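Workshop Notebook, Testivthorpe Bench
Entry: 8/7/20
Subject: Handling rules for cloth collection with the hand-held gripper

The Stivora draft of the handling rules was reviewed this morning and is adopted for this bench with the changes noted. It replaces the Trotard sheet, which was written for rigid parts and is silent on fabric.

1. Pivot screws are to be checked by hand before each session. Any screw that turns under finger pressure is tightened and the fact entered on the log.

2. Finger pads are wiped with a dry cloth at the start and at every break. Lint on the pads is to be treated as a fault.

3. The approach to a pile is made with the fingers open and at a steady pace. Fast sweeps blur the view. A recording in which the cloth cannot be made out during the grasp itself is rejected; blur during travel alone is accepted but flagged.

4. Pad sets are retired at 2,000 closures. The Barta set stands at 1,050 and remains in service.

5. Piles are to mix colors and weights. Dark cloth must be included, as the fingers are hardest to pick out against it.

Open point: the draft gives no limit for travel speed. Until one is set, the operator's judgment applies under rule 3.
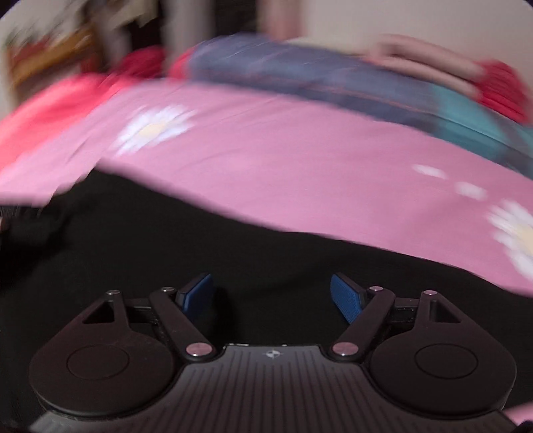

Fingers open over black cloth, strong blur beyond. Flag under rule 3.

Recordings reviewed to date under the new rules: 503. Rejected items keep their numbers and are not to be deleted.

Comments

bench2: Does rule 2 apply to short breaks as well?

reply: Yes, every break.

cellar_lab: Please add the closure count to the log header.

Contact: Testivthorpe workshop office | Copyright 2020 | Back to top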